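Home | Archive | Water | Tools | About

Drain noise in the back bathroom, part 2: venting

Posted in March by Mahtab Sharifi

The back bathroom sink has gurgled since we moved in. Part 1 covered the trap, which I took apart, cleaned, and put back with new washers. The gurgle stayed. So this post is about air, and about how a drain line gets enough of it.

The whole job used white plastic pipe and a short list of fittings.

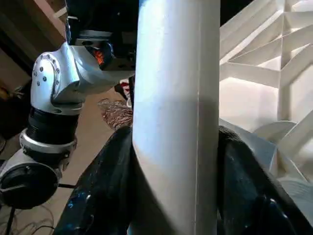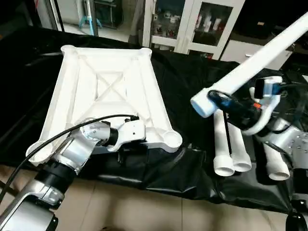 A drain pipe is mostly empty when it is working correctly. Water runs along the bottom and sides, and air moves in the space above it. When a slug of water fills the full bore, it acts as a piston. Pressure goes up ahead of it and down behind it. If the low pressure reaches a trap, it pulls on the water sitting there. A small pull gives you a gurgle. A large pull empties the trap, and then the room is open to the sewer.

The vent exists to keep the pressure difference across the trap small. Most codes are written around a limit of one inch of water column, which does not sound like much. A trap seal is only two to four inches deep, so one inch is already a fair share of it.

What was wrong with ours

The house was built with one bathroom, and the back one was added later. Whoever did the addition ran the sink drain down the wall, turned it under the floor, and tied it into the tub line. The tub has a vent. The sink has none of its own. The vertical drop starts a few inches behind the trap outlet, so the fixture is what the old books call an S-trap, even though from the front it looks like a normal P-trap going into a wall.

I confirmed this with a borrowed inspection camera pushed in from the cleanout. There is a tee at floor level and nothing going up. I had hoped for a capped vent stub inside the wall. There was no stub.

Two tests are worth doing before you open drywall. Fill the sink to the overflow, pull the stopper, and listen at the end of the drain, when the last of the water goes down. A long suck followed by two or three gulps means the trap is being siphoned by its own discharge. Then leave the sink alone, fill the tub, drain it, and watch the water in the sink tailpiece with a flashlight. If it moves, the tub is also pulling on the sink trap. Ours failed both. The second test was the more useful one, as it told me the shared section was undersized for what it was being asked to carry.

Options

There were three ways to go.

The first was a proper vent through the roof. This is the best answer and the most work. The sink is on an interior wall with a closet above it, and the route would have needed two offsets in the attic.

The second was to tie a new dry vent into the existing tub vent, at least six inches above the flood rim of the sink. The rim of our sink is at 34 inches, so the horizontal part of the vent would run at 40 or higher. The tub vent is in the next stud bay but one.

The third was an air admittance valve under the sink. It is a one-way valve that opens on negative pressure and closes by gravity. It is cheap, takes twenty minutes, and is allowed in many places but not all. It does nothing for positive pressure. It is also a moving part with a rubber seal, and at some point it will stick.

I asked Bình Lại, who plumbed my sister's house, which he would pick. He said the second, and that he would use the valve only where there was a window or a beam in the way. He also pointed out that I would have to open the wall in either case to move the vertical drop away from the trap. A valve mounted on a bad layout leaves you with a bad layout.

The quotes settled the rest. Hulleck wanted 900 dollars for the tie-in with the wall left open. Vatura came in at 600 but would only fit the valve. I did the tie-in myself and spent a little over 100 dollars on pipe, fittings, primer, cement, and a hole saw I will use again.

The work

I took out a strip of drywall from the floor to 48 inches, three bays wide. The old drop was cut off above the floor tee and a new one was set with a sanitary tee at the height of the trap arm. The bottom of the tee goes to the drain, the side takes the trap arm, and the top continues up as the vent. That one fitting is most of the repair.

Trap arm length is limited by pipe size and slope. At 1-1/4 inches the limit under our code is short, so I went up to 1-1/2 inches. The arm falls a quarter inch per foot. If the slope is too steep, or the arm too long, the weir of the trap ends up higher than the top of the pipe where it meets the vent. At that point the vent opening is below the water line and the trap siphons as before. It is a common mistake, and easy to make while trying to be generous with the fall.

The horizontal vent run goes through two studs. I drilled them at mid-depth. The wall is load-bearing, and a 2-inch hole in a 2x4 is over the 40 percent limit, so each of those studs got a steel shoe rated for the purpose. The vent slopes back toward the drain, very slightly, so that any condensation runs out. People leave these dead level and then find a puddle at the low spot years later.

Notes on solvent welding, in case they save somebody a fitting:

Dry-fit everything and mark both sides of each joint with a pencil line for rotation. You have a few seconds to turn the pipe once the cement is on.

A dry joint will not bottom out in the socket, and a cemented one will. The assembly comes out shorter than the dry fit at every joint. With six joints in a row I lost enough to notice, and had to recut one piece.

Deburr the inside edge. A ring of plastic curl inside a drain collects hair.

Hold each joint for 20 seconds. It can push itself back out of the taper if you let go early.

I used the Prenda no-hub coupling for the connection to the old vent, with the full-length steel shield. The soft rubber kind without a shield is meant for buried pipe and lets the two ends sag out of line.

Testing

I capped the trap arm, put a test ball in the cleanout, and filled the new section with water up to the horizontal vent. It sat overnight. The level had not moved by 7 a.m., so I drained it and set the trap.

Both of the earlier tests now pass. The sink drains with a steady sound and stops. The water in the tailpiece does not move when the tub empties. Drain time for a full basin went from 31 seconds to 19, which I had not expected to change that much, though part of that is the larger trap arm.

The inspector looked at it for roughly four minutes and asked for a nail plate on one stud where the pipe sits close to the face. It has one now.

Still open: the shared section under the floor is the original size, and the Lenz tables put it right at its limit with both fixtures running. I will leave it until the tub is replaced. Drywall goes back up next, and I have a question in with the supplier about an access panel that fits between studs without a frame.

Last updated: March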